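Edith Bedoya had already put the kettle on when I arrived, and she kept talking over it, which gave me a good idea of how the afternoon would go. She has mended other people's clothes in Taton for 26 years, first at the Cadilero shop downtown and now from her own back room.

"I was 11 when my aunt handed me a torn sleeve and said, well, go on then," she told me, laughing. "It was awful! I sewed the cuff shut."

She likes wool best, dreads stretchy fabrics, and will happily spend an hour (she did, in fact, while my tea got cold) on the right way to match a thread. "Take it to the window," she said. "Lamps will fool you every time, especially with reds."
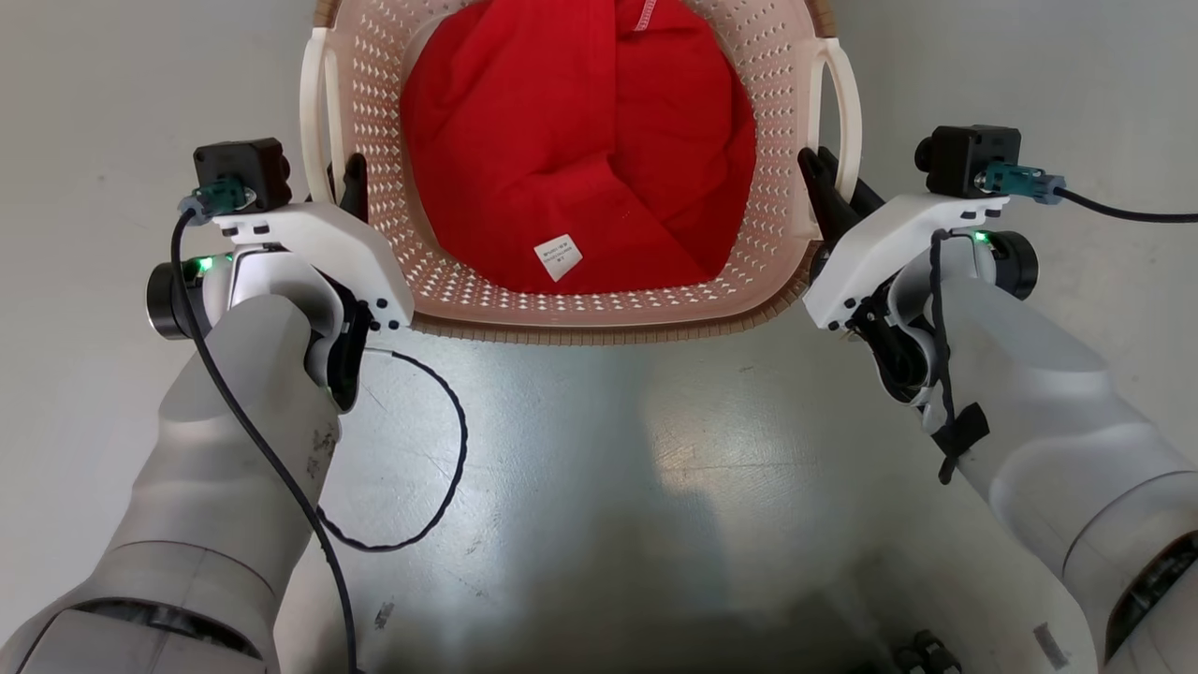 Olteanu, listening from the next chair, wondered whether mending was even worth it anymore, with new shirts so cheap, and said most folks would sooner toss a thing than wait five days for it.

Edith took that kindly. "Some would," she said. "But I had 143 pieces come through in July, so somebody out there is waiting."

She starts a beginners' evening this fall, and she asks only that people bring something they don't mind ruining a little.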